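Cell 2 maintenance notes, 30 May 2025. Thread.

Complaint from the last shift: closed grasps landing to one side of the part. The Jusamix controller logged no faults.

Checked the wrist camera bracket first. One screw had backed out by half a turn. Replaced it, added medium threadlocker, torqued to spec, put a paint mark across the head.

Any time that bracket moves, the hand-eye calibration is void. Reran it with the board. Old file archived as 948, new one is 1147. Don't load the old one, Kiprono.

Finger pads wiped with isopropyl. No cuts in the faces. Open and close cycled from the pendant, no stick at either end of travel.

Then back to the usual target on the white table.

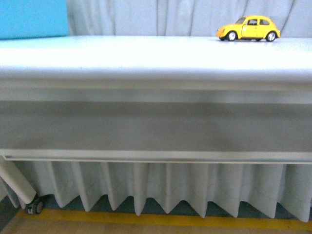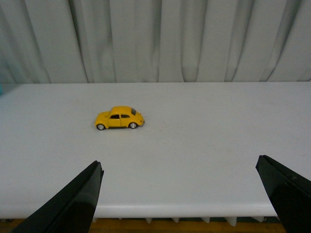
Yellow Beetle on the tabletop. Second picture is the wrist view, fingers open.

Keep the table clear apart from the target when you check the offset. The segmentation threshold is set for a plain background and a stray tool will pull the centroid.

Caster brakes: lock them before homing. Table position is part of the cell file, so if you roll it, you re-teach it.

Next bracket check is due at 2000 cycles. Jeptoo has the torque driver. Spare screws are in the Midberg drawer, bottom row.

Still open: cable strain relief at joint 5. Bernd is ordering the clip.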